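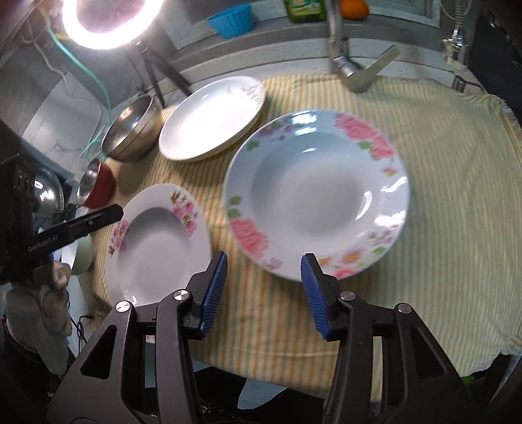
Alois Egger reports that his club switched to the ribbed pads in October and stopped chipping crockery, though he would like the pivot screws supplied with thread lock already applied. They now are, on all units shipped with the current manual.

Nendell Hand Gripper Kit, classroom edition

The Nendell kit is a hand-held two-jaw gripper for school clubs, college projects and competition teams. Students hold the tool, work through a handling task and keep the recording for later use with an arm. The tasks in the course book use ordinary household objects: plates, bowls, lids, cutlery.

What is in the box

Handle with trigger and return spring
Left and right jaw linkages, black, assembled
Blue ribbed finger pads, one pair fitted and one pair spare
Camera bracket with cable clips
Hex key, spare pivot screws, printed manual

Specification

Maximum jaw opening: 126 mm
Recommended load: up to 1000 g
Assembly time, first build: 35 minutes
Course tasks: 20
Suitable for: ages 14 and over, supervised

The load figure applies to a centred grip with both pads in full contact. Rim grips on wide plates put a turning force on the linkage, and the working load is then almost halved. Teams should weigh their objects before a session and write the figure on the task sheet.

Course tasks

The first tasks cover flat objects on a bare bench. Later tasks move to tableware on a cloth, where the surface shifts under the object and the approach angle matters more. Task 12 is the soup plate lift: open the jaws around the near rim, close until both pads touch, raise, hold, and set down without sliding. It is repeated with a smaller plate and then with other pieces left close by -- the clearance round the jaws has to be judged before the trigger is pulled.

The Plavside schools round uses tasks 12 to 15 unchanged. Teams may enter with the standard pads or with pads of their own design, provided the jaw linkage is not altered.

Fitting and care

Pads slide on from the tip and lock at the second rib. Wash them in warm water with a little soap and let them dry flat. Do not use solvent. Check the pivot screws before each session; they should be firm, and the jaws should still close freely under the spring.

Compatible parts

Loler wrist strap, adjustable
Holzer bench stand, for storage and calibration
Nendell soft pads, for glass

Class packs are supplied with one manual per gripper. Replacement linkages are sold as left and right separately -- check the mark on the inner arm before ordering.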